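Hovstead small shelf: gallery and notes
Posted 25 August 2018 by Chantal Sawatzky

Light wood, two dividers, two legs, and a wall print with a lot of color in it.

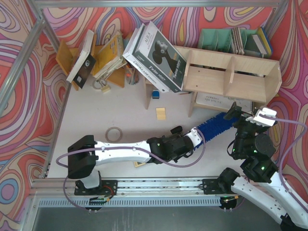

What is a divided shelf good for if it has no doors or drawers?
It suits things you pick up and put back all day, such as tape, mugs, mail, jars and chargers. Each kind of thing gets its own section, and you can reach it with one hand.

The shelf in front of the wavy print. The wall colors are pink, orange, purple, yellow and blue, and the print runs over the left, back and right walls. The shelf is a plain light wood with open compartments.

About the shelf

Hovstead is the name we gave our small divided shelf. The plan was drawn by Kwok-wai Chu, who wanted something for a narrow counter at home and could not find one with the sections where he needed them. I do the sanding and finishing and write these pages. We have made 72 so far, most of them for kitchens and entryways.

The legs were part of the first drawing and have stayed. Without them you lose whatever counter the shelf sits on. With them you can slide a tray or a flat box underneath, and you can wipe the counter without lifting anything.

We get asked for doors now and then. We tried one set and took them off again. The hinges used up room in the end sections, and the doors had to swing out over the counter, right where people set things down.

Choosing a place for it

Put the shelf where the things are already piling up. If the mail lands by the front door, a shelf in the kitchen will not change that. Look at the spot for a few days first and write down what ends up there.

Check the depth of the counter before you order. You want at least 10 inches clear in front of the shelf if you plan to work there. For an entry table, less is fine.

A busy wall behind plain wood works well. The edges of the compartments are easy to make out, and nobody has asked us to paint one after trying it against a print. Against a pale wall the same wood tends to fade into the background -- some people like that and some ask for a darker finish. We offer one, called Petrenko brown after the street our first shop was on.

Filling the sections

Start with one kind of thing in each section and leave one section empty for the first week. It will fill up by itself, and then you know what it was for.

Tall things go at the ends. A bottle in the middle makes it hard to see what is next to it.

Small loose items need a cup or a shallow box. Batteries, rubber bands and keys will slide to the back of an open compartment and stay there.

Leave the top alone if you can. Ours at home has a radio on it and nothing else, which took some arguing.

Care

Dust with a dry cloth. For rings and sticky spots, use a damp cloth with a little dish soap, then dry the wood right away. If the surface starts to feel rough after a year or two, rub it lightly with 800 grit paper, going with the grain, and put on a thin coat of Prokelent wood oil. Let it stand overnight before putting anything back.

Tighten the legs once in a while. A shelf that rocks usually has one loose leg, and it takes a minute to fix.

Visits and orders

The workshop is in Hurndale, behind the feed store. We are open until 9 on most evenings, and there is always at least one finished shelf on hand to look at. Bring the measurements of your counter. New orders placed now will be ready in September.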